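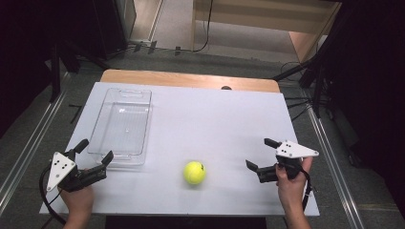 Last change to this page: February

The buttons under the monitor

In the last years the panels in our monitors became very good. Even a cheap one has better colors than the expensive screen which I used as a student. But when I want to change the brightness, I must still put my hand under the lower edge, search for five small buttons that all feel the same, and press the wrong one. Usually this turns the monitor off.

My opinion is that the controls of a monitor should be judged as seriously as its panel. Reviews give 10 pages to response times and one sentence to the menu. The buyer then lives with this menu for many years.

What I have on my desk

At home I use an Oker with a 25 inch screen, and at work, in our office in Cillthorpe, there is a Samonte. The Oker has one small joystick on the back. I push it up for brightness and to the left for the input, and I learned this in one evening. I had no need of the manual.

The Samonte is the better monitor in every table of measurements. It has buttons, and their meaning changes with each level of the menu. The button which says "down" on the first level says "exit" on the second. To go from the laptop to the desktop computer I press 9 times, and if I wait too long between two presses the menu closes and I begin again. I have done this every morning for more than a year and I still make mistakes.

A colleague told me that I should use the software from the manufacturer. I tried it. The program starts together with Windows, wants an account, and shows me news about other products. It also does not see the monitor when the cable goes through a dock. I don't want to log in to make my screen darker.

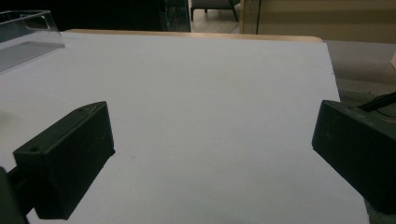

The price is a weak excuse

I often read that a good control costs too much. I am not an engineer and I can't say what a joystick costs in the factory. But I can see that the cheapest Skatov has one, and that some monitors with lights on the back and a stand of heavy metal do not. So the money was there, and somebody decided to spend it on the lights.

There is also the argument that people set their monitor once and never touch it again. Maybe this is true for a person who sits in a room without windows. My desk gets the sun until noon, and in winter I work by a lamp from four o'clock. I change the brightness three or four times a day. I think that many people would do the same, but they gave up, and now they have tired eyes in the evening and blame the panel.

What I would ask for

A wheel for brightness, on the front or on the side, where the fingers find it. One button for the input which goes directly to the next connected source. The power button far away from all the others. A menu that stays open for 30 seconds and remembers where I was.

I would also ask the reviewers to write down how many presses are needed to change the input. It is a simple number and it can stand in the table next to the contrast. My next monitor will be bought with this number in mind, even if I must go to the shop and count the presses myself.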